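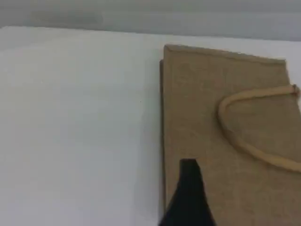
Brown paper bag on a white surface

Gollatik review: a backup app for people who have already lost everything once

Posted March 2019

I have had the same Android phone for long enough that it now has opinions. It dislikes the cold, it dislikes the lift at work, and last August it took against its own storage and wiped the lot during an update. I had no backup. I had a strong intention to make one, which the people in the repair shop told me they hear a lot.

So I went looking for an app that would do the job without my having to remember it existed. I tried Eretti first, gave up on it, and have been using Gollatik ever since.

What it does

Gollatik copies your photos, messages, call log and app settings to wherever you point it. That can be a memory card, a computer on your home network, or the maker's own storage, which is called Bakilana and sounds like a holiday resort. You don't need a rooted phone for any of this, although rooted users get full app data as well, including saved games. I am not rooted and my saved games are nothing to boast about.

You pick a time, tell it to wait for wifi and a charger, and leave it be. Mine runs at 2 in the morning. The first backup took most of the night and the phone was as warm as toast by breakfast. After that it only copies what has changed, and I've stopped noticing it.

Restoring

Plenty of backup apps are splendid at putting things in and rather vague on getting them out again. I wiped an old tablet on purpose to try it. Photos came back in their proper albums with the right dates. Messages came back too, though the picture messages arrived in a heap at the top, as if they'd been queuing. Wifi passwords did not come back at all. The help page says this is down to Android, and it says so quite crossly.

You can also restore a single item, so if you delete one thread in a temper you can have it back without rolling the whole phone to Tuesday's state of mind. 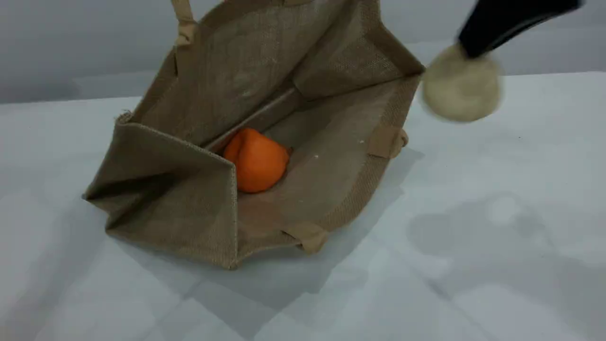
What annoyed me

The settings menu is a maze. There are two separate pages called Storage, and the one you want is the other one. The app also congratulates you with a little burst of confetti after every backup, and the switch for turning that off is filed under Accessibility.

Encryption is off by default. It should be on. Turn it on before your first backup, as changing your mind later means starting again from scratch, toast and all.

The free version keeps 6 backups and then starts deleting the oldest. The paid one keeps 100, which is more past versions of myself than I care to store.

Compared with the others

Eretti looks nicer and is easier to set up, but it kept forgetting its schedule whenever the phone restarted. Jestirance is quicker, and would be my choice if you only care about photos. It ignores messages altogether.

Verdict

Ugly menus, dependable app. I'd still keep a second copy on a computer, and I say that as someone who keeps meaning to.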